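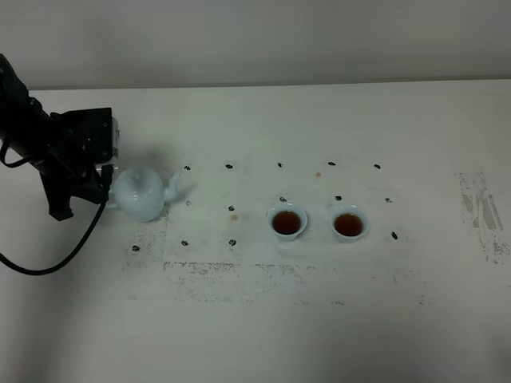
Robot Club Notes

On Saturday we came back to the tea task, and I promised Joyce that this time I would write the notes the same evening, before I forget the half of it. So I am sitting in my kitchen with a cup of tea (I could not look at tea for some hours, but now it is fine) and I will try to put everything in order.

For those who did not read before: our club has to prepare one task for the Ogola student meeting in June. Each team chooses something from daily life, and the arm must do it without a person touching anything on the table. Other teams took folding cloth and sorting bolts. Subira Kashindye, who leads our team, wanted pouring. I voted against it, and I still think my reasons were good, but we were 4 people and I was the only one who voted so.

Pouring is difficult for a reason I did not understand at the beginning. I thought that the hard part is to hold the teapot. The hard part for us is the angle in the last moment. When the pot is nearly full, a small tilt gives already a lot of tea. When it is half empty, the same tilt gives nothing at all, the arm waits, then it tilts more, and then everything comes at once. A person corrects this without thinking. Our program has to be told.

We use a pale bluish-white teapot with a round body and two small cups of the same kind of color. Joyce Laizer brought the set from her home. Her mother knows about it, I asked. The cups are wide at the rim and become narrow at the bottom, and this is good and bad. Good, because the spout has a bigger place to aim. Bad, because a narrow base does not forgive much when something pushes the cup from the side. We had a cup fall over in the second week and I was drying cables until the evening.

We pour real tea, dark and a little red. Before, we used plain water, but in our white cups the level was very hard to see, both for us and for the software. With tea the surface is clear against the pale wall of the cup. I recommend this to any team that has the same problem. Make it strong and let it get cold first.

The black marks on the table are ours, drawn by hand in three rows. They give us positions to speak about. Subira says "start from the top row, second one," and we all know where she means. I know that they are not beautiful. Some are oval, some are only scribbles, and one in the middle row is now so pale that we should draw it again or stop using it. There is also gray glue rest on the surface which I tried to clean with three different products. It stays. If somebody knows what removes it without hurting an off-white tabletop, please write to me.

Now about Saturday itself. We came at nine and planned to make 30 pours before lunch. We made less, because the first hour went to the gripper. The finger has to go down beside the pot, on the side of the handle, and there is little space there between the handle and the body. If it goes down a few millimeters wrong, it pushes the pot away instead of taking it. Joyce changed the approach so that the arm comes down slower for the last part, and after this it was better. I wrote the old speed in the notebook, in case we want it back.

The second problem was the cable. It hangs in a big arc by the gripper, and when the wrist turns for pouring, the arc turns too. I would like to fix it closer to the arm, with 2 more ties. Subira is afraid that then it will pull when the arm stretches to the right cup. We did not agree. We will test it with the pot empty.

After that we had our best part of the day, 6 pours one after another with no tea on the table. I was so happy that I forgot to save the settings for the first of them, and Joyce was not happy with me. She wrote them down again from memory and I believe they are correct, but I have put a question mark next to this line in the notebook.

What I must do before the next meeting:

Draw the pale mark again.
Buy tea, the cheap one in the big box.
Measure how much one cup holds when it is filled to the height we want.
Ask if we can have the room one hour longer.
Wash the teapot properly, also inside the spout.

Subira will work on the tilt. Her idea is to count the pours and to give a bigger angle each time as the pot gets lighter. It is simple, and I think it can work if we always start with the same amount of tea. Joyce would prefer to weigh the pot in the gripper, but for this we need a sensor which we do not have yet.

I will write again after we try the cable.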